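Pisura Safe Cell Handbook, second edition: review

I bought this handbook because our small lab was writing its own house rules for two-armed robot work, and the rules kept growing. We had a page on emergency stops, a page on food items, and a page from a former student that no one could follow. Pisura sells the handbook as a ring binder with a set of checklists and a folder of practice files. I have used it since February.

The binder has 96 pages, and the first third is the best part. It goes through a risk review one task at a time, in plain words. You write down what the arms will do, what they will hold, who can reach in, and what happens if the power drops while something is in the hand. The last item was missing from our own rules. We had written plenty about stopping the arms and almost nothing about what they might drop when they stopped.

The checklists are short. The start-of-day sheet took me two minutes once I knew it. It asks for the date of the last stop-button test, the speed limit in use, and the name of the person in charge of the cell. Erhan Yüksel, who set up our second station, wanted a line for the software version, so we wrote one in by hand. The sheets are printed on coated card and ballpoint smears on them. Use a marker.

The kitchen chapter is where I spent most of my time. Its main rule is that each task gets tried in simulation before it goes near real hardware, with both arms loaded and the counter set the way it will be on the day. Each arm also gets its own work area, and any shared area has to be named in the plan. I like this rule. A sweet potato held in one hand while the other hand is over the cutting board makes two jobs on one counter, and the plan should say which arm gives way.
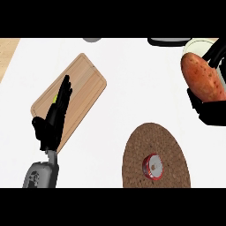
Does a clean run in simulation count as a safety check?

It counts as one step, and the real cell still needs its own risk review, a stop test and a slow first run with a person at the button.

The handbook says much the same, though it takes four pages to get there. The middle of the book is slower in general. The section on record keeping repeats itself, and the index sends you to the wrong page for "payload."

I also looked at the Etley guide, which costs less and is fine for a single arm behind a fence. It has little to say about hands with fingers. For a shared counter I would pay the extra for Pisura.

Support was okay. I wrote to them about the index and had a reply the next day – a corrected page to print and slip in.

Buy it if you are starting your rules from nothing. If you already have a good set, borrow a copy and read the kitchen chapter and the part on power loss.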